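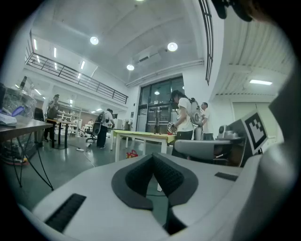 Visit report: Arruda building, Nirkeck, open afternoon in August

The open afternoon ran from 1:30 pm. Ayodele Ibrahim took the first group through, and Ngozi Adebisi answered questions on fit-out and services. My interest was in how the work areas are furnished and lit, as we are planning a similar layout at Plodine and have yet to settle on table types.

Floor area and tables

The main workshop is 140 square metres by the plan handed out at the door. It is one open room with white shelving along the back. The principal table is a long one with a yellow-green top on white legs, set across the middle of the floor. I measured the top at 734 mm from the floor, slightly higher than our existing benches. A small dark-topped table stands separately to one side. Seating near the middle includes a black office chair on wheels. It was possible to walk between the tables with a backpack on, and several people were doing so.

The long table is stable under side load. The top has no edge trim on the long sides, according to Adebisi, and is replaced as a single piece. She gave the supplier as Hasex.

Power

Power at the long table comes from a strip on the floor, with a thin cable running across open floor. I would not repeat this at Plodine. Ibrahim said floor boxes were priced at the time of the fit-out and left out on cost. An overhead drop would cause less trouble when tables are moved, provided the ceiling can take the fixings. A cable cover would be the minimum.

Lighting and ceiling

Ceiling treatment varies. The workshop has fluorescent lighting. In the area by the stairs the main ceiling is pale grey and carries round fittings, while a lower section has ribbed panels with rectangular fluorescent lights.

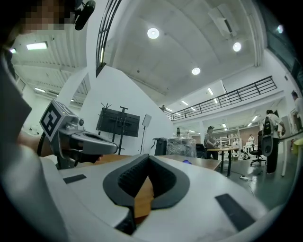
My meter read 365 lux at table height near the stairs. That is adequate for general handling but on the low side for reading small print on packaging. Ibrahim has asked for the round fittings to be put on their own switch. The stair railing is black metal with parallel rails and meets a white wall. I did not go upstairs.

Wooden tables and display area

The area with the wooden tables has a different character. The rectangular table has a warm brown top with visible grain, and a person can work at it seated. Small household goods are handled there. A white package with a transparent window and a blue rounded heart-shaped lid were both out on the top, and both were easy to pick out against the brown. On a pale top the white package would have been harder to see. I have noted this for our own order.
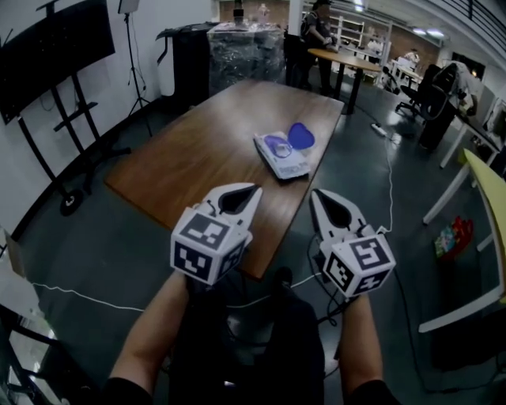
The round table has a wooden top on a black pedestal base. A single pedestal leaves more foot room than four legs, but Adebisi said the larger sizes tip if leaned on at the rim, and she would specify a heavier base next time. The large display is on a black rolling stand with casters, so it can be turned towards whichever table is in use. A light panel on a black tripod stands by the white wall, and further along is a black cabinet of the lectern type, beside a bulky item still in clear plastic film. I did not ask what it was.

Follow-up

Adebisi will send the table drawings and the Hasex part numbers. I have asked for 2 sample tops, one yellow-green and one brown, to be compared under our own lights. Parking is at the rear of the building and the gate closes at 5 pm.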